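Wunditz Table Chores: README

Version notes last touched in June. Maintained by Kenna Hepburn and Ro-un Han. Questions about the scoring go to Ro-un, questions about anything else to Kenna.

What it is

Wunditz is a set of 3979 recorded attempts at small tabletop chores: put the thing in the basket, hand over the tin, clear this side, leave the fruit alone. We collected it to find out whether the claims made for household machines stand up when the objects change and nobody has tidied the problem beforehand. Our view, having scored all of it, is that they mostly don't yet. Other people may read the same files more kindly, and the raw scores are there so that they can.

It is a test set first. You can train on it if you like, but please say so when you report a number.

What counts as a chore

There are 17 instructions, written by Mal-soon Pyo in plain sentences, the way you would say them to somebody standing at the table. We did not rewrite them to suit the software. "Put the spoon away" stays as it is, even when there are two sensible places to put a spoon.

Each attempt gets one of these marks:

done — the table ends up as asked and nothing else has been moved
done with damage — the right thing moved, but so did something else, or something fell
partial — the right object was touched and then left in the wrong place
not done — everything else, including attempts where the machine stopped and waited

We argued for a long time over "done with damage". Hyun-seo Bang wanted it folded into "done", as most published results seem to do. It stayed separate. If you clear a table and knock the salt on the floor you have made a second chore, and I would like to see that in the figures.

Layout of the files

attempts/ — one folder per attempt
attempts/*/head/ — view from the head camera
attempts/*/instruction.txt — the sentence as given
attempts/*/mark.txt — the mark, with the scorer's initials
tables/ — opening views of the table before anything moves
notes/ — scorers' remarks, unedited, some of them rude

Attempts by the Flasel controller and the Skerkunon controller are kept apart by a prefix on the folder name (fl_ and sk_). Both ran on the same hardware. Neither had seen the objects before the first day.

How it was scored

Seon-mi Do and Hyun-seo Bang scored every attempt independently, then compared. Where they disagreed the lower mark was kept. We know this is harsh. A short cut-off applies as well: 12 minutes per attempt, after which the arm is parked and the mark is whatever the table shows. Twelve minutes is a very long time to move a spoon.

What goes wrong

Round things roll. Flat things will not come up off a flat surface. Pale things on a pale table get missed, and so do clear ones. The same controller that lifts a tin neatly will push a pen along the table until the time runs out — and then do it again on the next attempt, with the pen turned the other way. Toy food causes its own trouble when the instruction is "put the food in the basket", and we left that sentence in on purpose, as a child would have no difficulty asking what was meant.

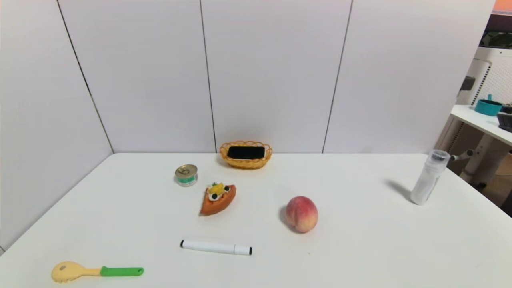
Fig. 1. Opening view from tables/. Peach, toy spoon and pastry slice, marker, small tin, bottle, and a wicker basket with a flat black object already in it.

An occupied basket is harder than it looks. To follow "put the peach in the basket" at a table like Fig. 1, the machine has to decide whether to set the fruit on top of what is there, squeeze it in beside, or take the first thing out. Most attempts of this sort went straight ahead without any sign of a decision.

Known problems

Nine attempts have no instruction file. They are kept in the count and should be skipped.
Shadows differ from one table to the next. We made no attempt to even them out.
The damage mark relies on the closing view, so an object that was knocked and happened to settle back in its place is scored as untouched.
One table, one height. Please don't quote these results as if they covered a kitchen.

Use

Free for research and teaching. If you publish a success rate, give "done" by itself before you give any combined figure, and name the version.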